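Report on the Visit to the Canier Stone Works and the Pollik Quarry

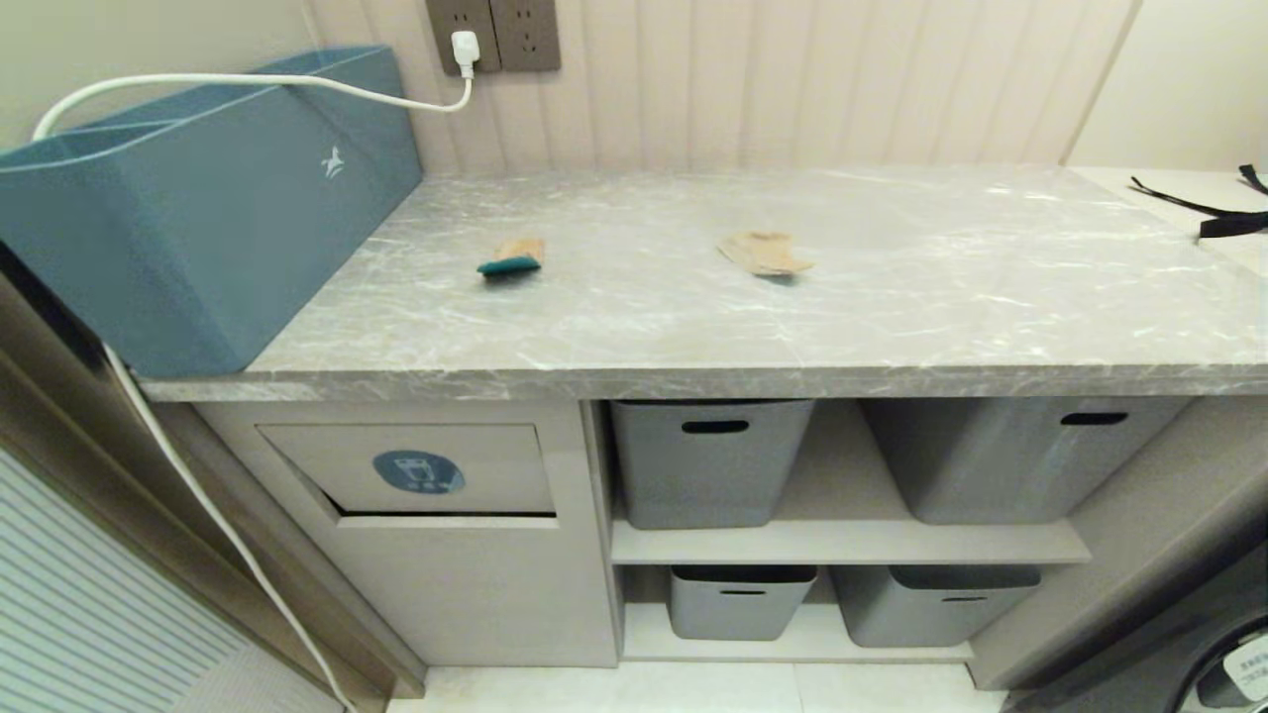 The visit took place in October at the invitation of Canier, which cuts and finishes natural stone for kitchens, public buildings and restoration work. The group consisted of members of the Cisneros Building Materials Forum and several students from the Drarker trade program. The purpose was to follow stone from the quarry to the finished slab and to learn how the company handles water, dust and waste.

The morning began at the Pollik quarry, which has supplied the works for most of its history. The active face is divided into 4 benches, of which the lowest was closed on the day of the visit while drainage was being repaired. Blocks are freed with diamond wire, a method that replaced blasting at the site some years ago. The quarry foreman explained that blasting was quicker but left hairline cracks, many of which were found only after a block had been hauled down and sawn. Each block is now washed and inspected at the quarry before it is given a number.

Transport to the works is by truck along a private road. Residents of the valley had asked for fewer trips in the early morning, and loading now starts at 8:30. Several members asked whether this had affected output. The company replied that it had affected overtime more than output.

At the works, the group was shown the gang saws, the polishing line and the slab store. The store held 3,810 slabs at the last inventory, arranged by block number so that a customer can match neighboring pieces. Visitors were asked to wear hearing protection in the saw hall, and questions were therefore held until the group reached the meeting room.

Water was the main subject of the discussion. All cutting is done wet, and the used water passes through 3 settling tanks before it returns to the saws. The fine sludge that remains is pressed into cakes. Part of it goes to a brick maker, and the rest is stored at the quarry under a permit that must be renewed. The forum has requested a copy of the test results for the sludge.

The Canier works employs 104 people, including apprentices. Training lasts two years and covers sawing, hand finishing and basic machine repair. Students from the Drarker program were able to try hand finishing on offcuts and spoke with apprentices over lunch.

A second visit, limited to the restoration workshop, has been proposed for the spring. Members who wish to attend should notify the forum office in writing.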